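**Bead sorter and kit packer, part-time, Lamgate workroom**

Potholm supplies beads in small packs to craft shops and evening classes. The job is bench work, seated, at a white table.

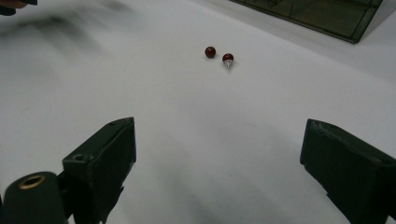 Shifts are four hours, Sunday included, with a break after the second hour. Two sorters work at a time, each on a separate order.

Duties:

- Sort beads by color and size from bulk bags of 1,000.
- Pull chipped, fused, or undrilled beads and drop them in the reject jar.
- Make up packs of 175, 300, or 400 to the order sheet. Packs of 400 are weighed, then spot-checked by hand.
- Seal, label, and initial each pack.
- Clear the table between colors. Stray beads go back to the correct bag. Beads found on the floor are rejects.

Requirements:

- Normal color vision, with or without glasses. A short color test is given at interview.
- Steady hands. Most beads are too small to pick up comfortably in gloves, so gloves are not worn.
- Able to read an order sheet in English and write a legible lot number.
- No experience needed. Training takes three shifts and is paid at the full rate.

Long sleeves must be rolled or clipped. No food or drink at the table; there is a kitchen across the hall. Stools are adjustable, and a footrest can be supplied on request.

Pay is hourly and does not depend on the number of packs finished. The position starts in April and runs for six months, with renewal possible if the Flirkdale orders continue.

To apply, send a one-page letter to Esi Abubakari at the Lamgate office. State which days you can work and whether you are left- or right-handed, as the trays are set up differently. Interviews are held in the workroom with Esi Abubakari and Eilif Bakke and last 30 minutes, including the color test and a short sorting exercise. Travel costs for interviews are not refunded.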